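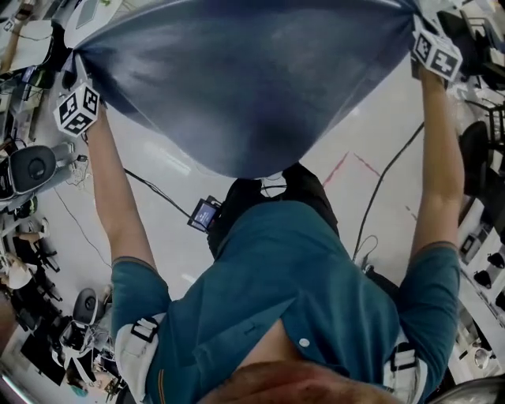
Fabric trial with marker cubes at both hands, seen from the head camera.

Samah Ezzat has spent most of the winter on a question she describes as dull and expensive: how to record what two human hands do with a piece of cloth, accurately enough for a pair of arms to repeat it. She leads the handling group at Zadetti, where two tracking methods are being compared before the firm commits to a gripper design.

The first method puts a cube printed with square codes at each hand and reads its position from the head camera. The second, built around a controller from Costache, uses inertial sensors and no visual markers.

"The cubes are the cheap option and they are absolute," Ezzat says. "If the camera reads one face properly, I have a position that does not depend on what happened ten seconds ago. Inertial units drift. With cloth, a centimetre of drift at each corner changes the tension completely."

Cloth was chosen as the test material on the advice of Kamlesh Nishad, who is responsible for the arms. A rigid box, he says, hides errors. "Two grippers can disagree by several millimetres on a box and the box sorts it out, or the wrist compliance does. A sheet held by its corners shows you straight away. Either it hangs properly or it doesn't."

The group has logged 702 trials so far, split evenly between the two methods. Marker loss was the main fault in the first half. It occurred most often when the operator raised both hands and turned the wrists inwards, leaving one cube edge-on to the lens. Printing codes on several faces helped. Changing the angle of the cube to the grip helped more.

"Two faces in view is what we ask for," says Ezzat. "With one, the orientation can flip between two solutions. You see it in the log as a hand that jumps and jumps back. We used to filter that out in software. Now we treat it as a mounting fault and adjust the bracket."

Nishad is less convinced that the markers should stay. Dark fabric folding over a cube removes it from view altogether, and he would like the inertial signal to cover those gaps. His preferred arrangement is a combined one, with the cubes correcting the drift whenever they can be read. The Costache controller accepts an external correction, but only at a fixed interval, and the first attempt at merging the two produced a delay of some 360 milliseconds. He considers that too slow for folding and acceptable for laying a sheet flat.

On the grippers themselves, both are cautious. The Clermont unit has a narrow pinch and holds a hem well, but its fingertips mark glossy material. The Kellmont unit is wider and gentler, and lets go of thin cloth under load. Ezzat does not want to rank them until the recorded motions have been replayed on each at the same speed.

"People ask which gripper is best, and I can't answer from the bench figures," she says. "The human pinches a corner with a force we are not measuring. All I have is where the hand was. So the next thing is a force pad, and then we repeat the set."

The repeat set is planned for July, with 10 operators.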